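Ticket 2360
Subject: Compost pickup labels printing blank
Opened by: Ayane Hamada, Stamwood front office
Assigned to: Kenta Kuroda
Opened: 9 Feb 2018
Status: Closed

Reported problem: The label printer at the Fovstead sorting room feeds labels but nothing is on them. The pickup sheet prints fine from the same computer. Labels were good until the software update. We have 104 bins to label before the next route.

Kenta: Please power the printer off, hold the feed button and turn it back on. That prints a self-test. Tell me if the self-test is blank too.

Ayane: Self-test came out dark and readable. Labels from Wurkance still blank.

Kenta: Then the print head and the roll are OK. Open the label template and check the page size. The update may have set it back to letter.

Ayane: It says letter. I changed it to the label size. Now I get the bin number and the route but the "Accepted items" line is missing.

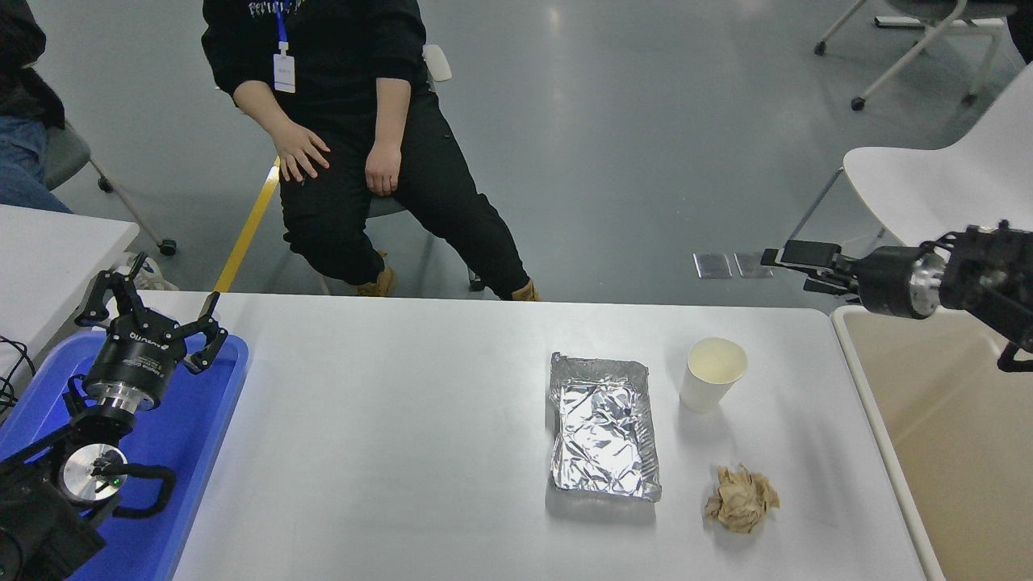

Kenta: The accepted items line is pulled from the item list, and the list has to have a category on every row or the whole line drops out. I looked at yours and 2 rows have no category. One is the foil tray, which should be under metal even when it is wrinkled and folded over like the one on the white table. The other is the paper cup. Cowie wants cups entered separately from plain paper, so don't put it in with the crumpled brown paper.

Ayane: Filled in both rows and saved. Line is back on the preview. It runs off the right side on the longer ones.

Kenta: Set the text scale to 80 percent for that field only. Leave the bin number at full size so the drivers can read it.

Ayane: Printed three test labels, all good. Running the rest now.

Ayane: All done. OK to close.

Resolution: Template page size corrected, missing categories added, text scale reduced on one field. Template saved as the site default.

Stamwood Help Desk | Contact support | Back to top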